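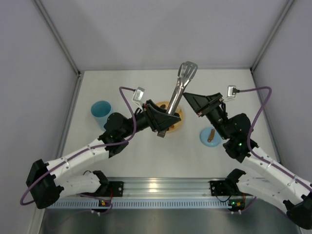 Looking After Metal Serving Tongs

Metal tongs with slotted heads drain well, but food gets packed into the slots and dries there. Rinse them as soon as you put them down, before the sauce sets. If you are too late, stand them heads down in a jug of hot water with a squirt of dish soap for 7 minutes, then work an old toothbrush through each opening from both sides.

The other spot to check is the handle end, where the two arms meet. Grease collects in the fold. Run a folded dishcloth through it, or a pipe cleaner if the gap is narrow.

Dry them with a towel. Left in the rack, they pick up water spots, and hard water leaves a white film. For the film, wipe with a cloth dipped in equal parts white vinegar and water, rinse, and dry again.

Arms bent out of line? Hold one arm flat on the counter and press the other sideways with your thumb - a little at a time - until the heads meet.

Tongs that spring open will jam a drawer. Slide a cardboard tube over the arms, or hang them from a hook inside a cabinet door. I keep 2 pairs, one for raw meat and one for serving, and put them on separate hooks.

Esperanza Nakamura
Updated July 19, 2025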